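Artificial fruit

Artificial fruit is the name given to objects made to resemble real fruit in shape, size and colour. Such objects are used for household decoration, shop display, teaching, theatre and play. They have been made from wax, plaster, stone, glass, wood, papier mâché, soap and, in more recent times, many kinds of plastic and foam. The term normally covers single fruits and loose arrangements. Fruit that forms part of a larger carving, such as a picture frame or a ceiling, is usually treated under architectural ornament.

Terms

Older household lists in English tend to speak of "wax fruit" or "stone fruit" according to the material. The second of these is easily confused with the botanical term for plums, cherries and their relatives, and museum cataloguers now avoid it. "Imitation fruit" and "false fruit" are also found. Dealers often use "faux fruit" for decorative goods of recent make, while suppliers to schools and nurseries prefer "play fruit" or "model fruit".

History

Imitations of fruit are known from the ancient world, where they were placed in tombs and made in glazed ware and other durable materials. In later centuries, wax became the favoured material in much of Europe. It takes colour well, can be cast in a mould taken from a real fruit, and has a slight depth at the surface that resembles skin.

During the nineteenth century the making of wax fruit was a common pastime in middle-class homes. Printed manuals explained how to prepare moulds, tint the wax and add stalks of wire. Finished pieces were arranged in a bowl or basket and kept under a glass dome, which protected them from dust and handling. Many domes have since been broken, and the fruit they covered is often found faded or dented.

Models were also made for study. Growers and horticultural societies needed a lasting record of named varieties, and a painted model could show the form of an apple or pear more fully than a drawing. Sets of this type carried numbered labels and were sold with a printed key. They remain of interest to those who study varieties no longer grown.

The Henholm collection

The teaching collection at Henholm is one of the smaller surviving groups of this kind. It holds 80 models, chiefly apples and pears, with a few plums and quinces. The models were made at the Ollberg workshop, which cast them in a mixture of wax and resin over a core of plaster and finished them by hand in oil colour. Of the original labels, 31 are still attached. The remainder have been matched to their models through the workshop's printed key, although the identity of several pears is disputed.

The collection was used in classes on fruit growing until the school moved to new buildings. It was then stored for many years in an attic at Lultska, where summer heat softened a number of the pieces. Conservation work began with the most badly affected tray, and the collection is now kept in shallow drawers lined with undyed cotton. It is shown to visitors by arrangement in June and at other times on written request.

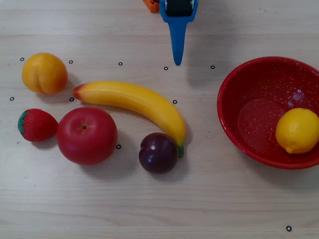 Bautista Zúñiga
Contributing Editor, Household and Decorative Arts

Materials and manufacture

Wax fruit is normally cast in a mould of two or more parts. The maker pours in melted wax, closes the mould and turns it slowly so that the wax coats the inside evenly. The result is a hollow form with a thin wall. Seams are trimmed with a warm blade, and surface colour is applied in several thin layers. Powder may be dusted over grapes and plums to suggest bloom.

Plaster is heavier and chips easily, but it stands up to warmth better than wax. Carved and polished stone fruit, often with a stalk of wood or metal, was made in quantity for visitors and for export. Blown glass fruit is light and fragile and has been used chiefly on festive trees. Papier mâché was favoured for large display pieces, for which low weight was an advantage.

Plastic came into general use in the twentieth century. Early examples were moulded in a single colour and had a visible seam. Later makers introduced sprayed shading, softer skins and weighted centres. Foam cores covered with a painted skin are now common in the cheaper grades. They mark readily under a fingernail, and the skin may peel where it has been squeezed.

Uses

Domestic decoration remains the main use. Artificial fruit is placed in bowls on tables and sideboards, fixed to wreaths and garlands, and sewn to hats. In shops it is used to dress windows and to fill out counter displays. Theatre companies keep stocks of it for banquet scenes, in which any fruit that must be eaten on stage is real and is set at the front of the dish.

In nurseries and primary schools, model fruit is used for naming, sorting and counting, and for games of shopkeeping. Pieces meant for young children must be large enough not to be swallowed and free of wire and loose stalks. Drawing classes have long used artificial fruit for still life, as it does not spoil between lessons. Fothergill, in a handbook for drawing teachers, advised beginning with no more than 6 pieces and a plain bowl.

Care

Wax fruit should be kept out of direct sunlight and away from fires and radiators. A steady temperature near 15 degrees Celsius is suitable for storage. Dust is removed with a soft dry brush. Water should not be used on painted plaster, and solvents should not be used on any of the materials described in this article. Plastic fruit may be washed in lukewarm water with mild soap, provided that the colour has first been tested on the underside.

See also

Still life
Wax modelling
Botanical models
Table decoration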